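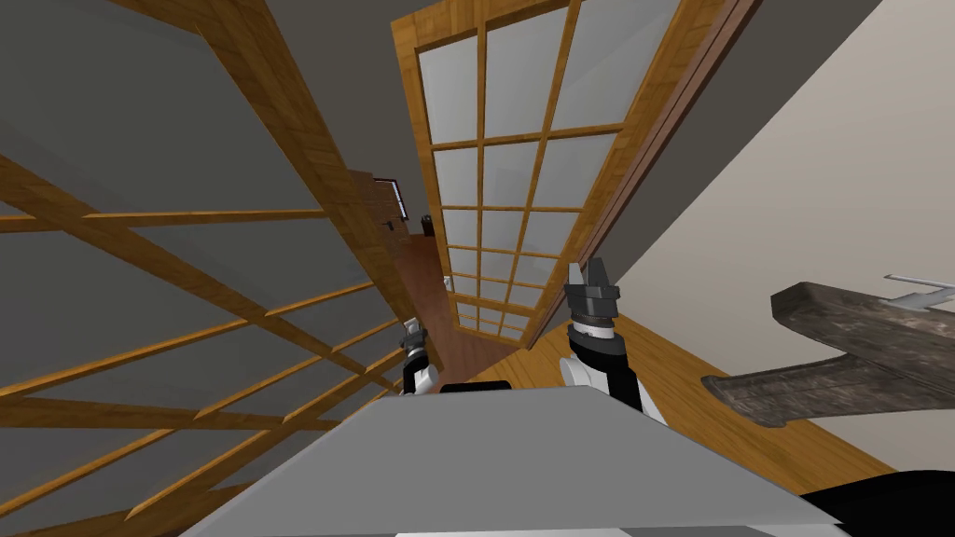

Teaching by remote control: frequently asked questions

Last updated 3 November 2021

These are the questions we get most from people joining the Lamdale teleoperation sessions. If yours isn't covered, write to Nataša Begović and she will add it.

Do I need to know anything about robots before I start?

No. You need to be able to use both hands and sit comfortably for the length of a session. You'll do a short practice run first, and none of that run is kept.

Is there a real robot moving when I move?

Not in the Lamdale sessions. Everything happens in a simulated house, with both arms under your control. If you hit a wall, the wall doesn't care, and you can reset. The Renham sessions use real hardware and have their own safety page, which you must read before you book.

How do the controls work?

You hold one controller in each hand. The arm on the left follows your left hand and the arm on the right follows your right. Squeeze the trigger to close the gripper and let go to open it. The clutch button on the side freezes the arm so you can bring your own hand back to a comfortable spot. New people forget the clutch and end up leaning out of the chair.

How long is a session?

60 minutes, with a break whenever you ask for one. Stop if your wrists or eyes get sore. A half-finished session is still useful to us.

Which view should I be watching?

Use the wide view to get the arms to the right part of the room, and the wrist view for the last bit of the reach. The wide view can sit at odd angles, especially near doors and screens, and it takes a few minutes to get used to. Distance is hard to judge in it. In the wrist view you have the two fingers on either side and whatever you're reaching for between them, so line up on the gap.

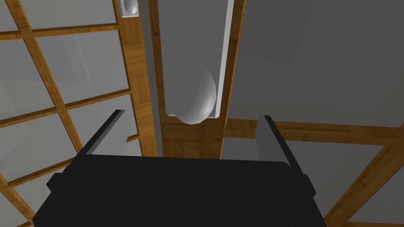 Go slowly once you are that close. If the housing of the gripper is blocking what you need to see, back off a little, turn the wrist and come in again. Don't push forward and hope. The arm will follow you into a wooden bar just as readily as it will follow you into open space, and the recording keeps all of it.

What counts as a good demonstration?

One where the task gets done and the movement is steady. It doesn't need to be fast. Small corrections are fine — we want some of those, so the robot learns what to do when it is slightly off. Long pauses are less useful. If you need to think, press pause on the recording first.

I made a mistake partway through. Should I start over?

If you can recover, recover and keep going. If you drop something where neither arm can reach it, end the attempt and mark it as failed. Please don't delete it. Kagiso Mahlangu goes through the failed attempts separately.

How many attempts do I need to do?

Each task asks for 4 good ones. After 3 failures in a row the program will offer you a different task. You can say no and keep trying.

Why does the gripper sometimes pass through things?

The physics isn't perfect, and thin parts are the worst for it. If a finger goes clean through a panel or a bar, mark the attempt as "contact error" and reset. We changed the contact settings in August and it happens less than it did.

Can I guide the arms by hand instead?

Only at Renham. Hand guiding means taking hold of a real arm and moving it through the task yourself, so there has to be an arm to hold. Afonso Cordeiro runs those sessions. Some people find it much easier than controllers, though it's hard to manage both arms at once.

Can I do this from home?

Yes, if you have your own headset or a desktop with two controllers. Wired internet is better. If the arms lag behind your hands, stop and tell us. Don't try to work around the delay — you'll pick up habits that show up in the recordings.

What happens to my recordings?

We store the arm positions, the gripper openings and the camera views from the simulation. We don't record your voice or your face. Your recordings carry a number in place of your name, and you can ask Zanele Zwane to remove them.

My left and right controllers are swapped. What do I do?

Quit the program, turn both controllers off, then turn the left one on first.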